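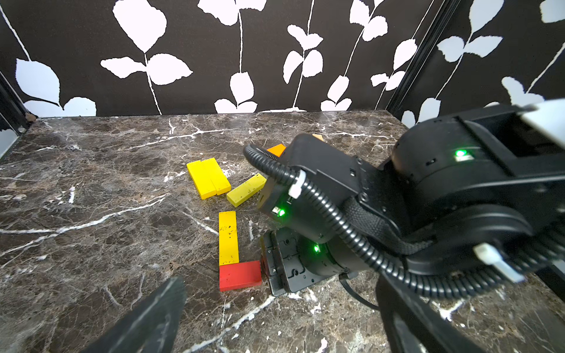 Yellow blocks, one red, and a glimpse of orange, on the brown marble.

I have been meaning to write about the blocks for ages, and since it has rained for most of June and I have a pot of tea to get through, this seems as good a morning as any.

They came to me from my friend Esperanza Crenshaw, whose children had outgrown them, in a pillowcase tied with string. There were meant to be 100 in the set, and I think we are down by a handful, which after two families and one house move strikes me as very good going. The maker's name on the old lid was Brannigan, but the lid went missing years ago, so you will have to take Esperanza's word for that (I always do).

What I love is how worn they've become. If you look at the yellow ones you can see little dark specks and scuffs on them, and I did once spend a whole evening with a damp cloth and a dab of washing-up liquid trying to get marks like those off. Some shifted, most didn't, and by the end I'd grown rather fond of them. My mother would have gone at them with sandpaper. I put the kettle on instead.

The marble is another story. I wanted a plain pale top and was talked out of it in a showroom in Clostitz, by a very patient man who let me walk up and down for the best part of an afternoon. It is a deep chocolate brown with white and grey veins running all over it, and crumbs simply vanish, which is either a blessing or a disgrace depending on who's coming round. It is a lovely surface for blocks, though! They slide beautifully, and yellow looks so cheerful against it. The only trouble is the noise when a tower comes down. We have a felt mat for tall buildings, and everything low and flat is allowed straight on the stone.

Low and flat is my favourite kind of building anyway. Two yellows pushed up close make a nearly square little slab, which has been a stage, a raft and a car park in its time, and a long yellow with a red laid across the end makes a good corner for a garden wall. My own efforts never get much further than garden walls. I start one, wander off to see to the soup, and come back to find I quite like it as it is.

As for storage, the pillowcase has retired and they live in a cotton drawstring bag from Clola, washed so often that it's gone soft as a duster. I did look at a proper box with a lid, but they'd only have to be tipped out of it again by teatime.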